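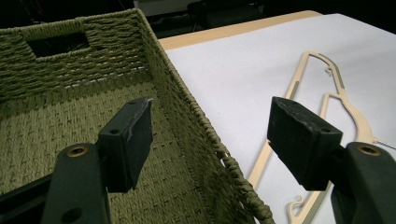
The clothing exchange in Andham will open again in November with more hangers, a shelf of woven baskets and a longer list of things it can take, organizers said.

The exchange, run by a local group called Brallitlow, lets families bring in clean clothes and take home the same number of pieces at no cost. It handled 1,212 items last season, most of them children's coats, school pants and sweaters. The group had 18 open evenings over that time and expects to hold at least as many this winter.

Marlene Petrenko, who runs the sorting tables, said the biggest change for visitors will be how the clothes are laid out. Shirts, dresses and jackets will go on hangers by size. Small things that used to be piled at the ends of the tables, such as socks, hats, gloves and scarves, will be kept in baskets on low shelves where children can reach them.

"People were digging," Petrenko said. "You'd fold a stack of hats, and ten minutes later it was all over the table. A basket you can dig in all you like."

Brallitlow tried several kinds of container over the summer. Clear plastic tubs were easy to wipe down, but the lids went missing and two cracked. Cardboard boxes softened in the damp storeroom on Gendard Street. The group settled on rectangular baskets woven from paper cord, with handle openings in the sides. They are light enough to carry from the storeroom when full of gloves, and they stack inside one another at closing time.

Paper cord has its drawbacks. It doesn't like water, and the rims take the most wear.
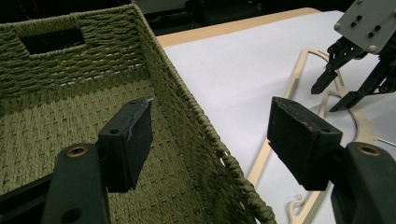 Petrenko said a few loose threads on a rim are no reason to throw a basket out. She trims long ones with scissors and leaves the short ones alone. Dust comes off with a dry brush. Wet mittens and snow boots will not go in the baskets at all and should be handed over at the door, where there will be a drying rack.

Plastic hangers are in short supply. The group has 60 adult-size hangers in good shape and would like 100 more before opening night. Any color is fine, and they do not have to match, but they should be whole. Notched hangers are especially useful, since straps stay put on them. Wire hangers from the dry cleaner are not needed, as they bend under winter coats.

Hangers can be dropped off at the side door of the Uibo building between 4 p.m. and 7 p.m. on any open evening in the coming weeks. The group asks people to tie them together with string or a rubber band. Last year a large bag of tangled hangers took most of an evening to pull apart.

Clothes should be washed and dry, with working zippers. Missing buttons are all right if the button is in the pocket. Brallitlow does not take underwear, swimwear or pillows. Bedding was turned away last season but will be accepted this year in crib and twin sizes — sheets and blankets only.

Visitors who have nothing to bring may still take up to six pieces. No proof of address is asked for, and there is no sign-up.

The exchange started in a hallway with one rolling rack and moved to its present room after the hallway got too crowded for strollers. Space is still tight. Sorting is done on white-topped tables that have to be cleared and folded before the room is used the next morning, and everything that was not taken goes back to Gendard Street the same night.

That nightly move is one reason the baskets were chosen, Petrenko said. Each will have a cloth tag tied through the handle opening with the contents written on it, so that a basket of scarves comes back the next time as a basket of scarves.

The group has also asked for a second rolling rack and a full-length mirror. Anyone with either to give away can leave a note at the side door.

Recent items
Uibo building side entrance gets new light
Gendard Street parking changes begin in November
Andham library extends evening hours
Coat repair night draws a full room
Leaf pickup: what to put at the curb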